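4.2 Rangement du caisson bas

1. Ouvrir entièrement les deux portes avant toute dépose.
2. Poser la boîte bleue à plat sur la tablette intérieure, grand côté parallèle à la façade.
3. Garder l'étiquette blanche vers l'avant.

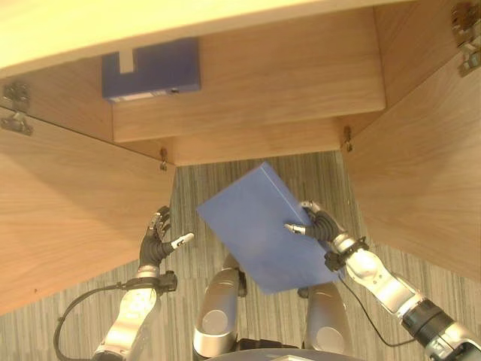
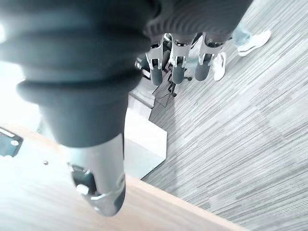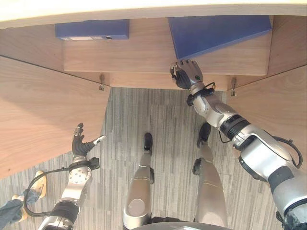 Rédaction : Mirjam Lanz – Relecture : Bradley Whitlock – Notice Gedmont, novembre

4. Contrôler le serrage des charnières. Jeu maximal admis : 1000 µm.

Attention : ne pas prendre appui sur une porte ouverte. Charge maximale de la tablette : 30 kg.

Note : pièces de rechange, réf. 2539.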